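Packing and Sorting Assistant (Part-time), Bandomdale
Issa Produce Boxes

Position reference: 52
Hours: six-hour shifts, four shifts per week
Reports to: Noura Nasrallah, Packing Room Supervisor
Applications close: 15th October

Issa Produce Boxes supplies mixed fruit and stationery boxes to offices in Bandomdale and Oltley. We are seeking a packing and sorting assistant for the Bandomdale room. The position is ongoing, subject to a probation period, and is suited to a person who can carry out repetitive table work accurately.

Duties

The assistant receives mixed trays at the sorting table, separates fruit from tape, labels and other consumables, and places each item in its assigned basket. Full baskets are transferred to the packing bench, where boxes are made up against a printed order sheet. A standard shift output is 100 boxes across the room.

Further duties include breaking down cartons, wiping tables between runs, recording spoiled fruit on the waste sheet and restocking tape.

Workstations

Sorting is done at white rectangular tables in a room with a timber-coloured floor. Wicker baskets are used for loose fruit. Destinations are handwritten on the tabletop in black marker beside the basket they refer to, and the assistant is expected to read these before starting a run -- positions change between orders.

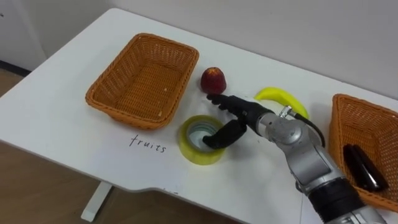 Apples, nectarines and bananas make up most of the fruit handled. Bananas are packed last and are not to be stacked under other items. Fruit with split skin goes to waste and is not returned to the tray. Tape rolls are kept out of the fruit baskets at all times.

Selection criteria

Essential:
Ability to stand for the length of a shift with scheduled breaks
Ability to lift cartons of up to 7 kg
Good colour vision, or a demonstrated method for grading ripeness without it
Legible handwriting, for table markings and waste sheets

Desirable:
Previous work in a greengrocer, packing shed or warehouse
Familiarity with Berkari order sheets -- training is provided otherwise

Conditions

Casual loading applies during probation. Aprons and gloves are supplied. Closed shoes are required and are not supplied. Bicycle parking is at the rear of the building.

How to apply

Send a résumé and a cover letter of no more than one page to Elie Khoury, Recruitment, quoting the position reference. Shortlisted applicants will be asked to complete a paid trial shift at the sorting table. Applications without a position reference will not be processed.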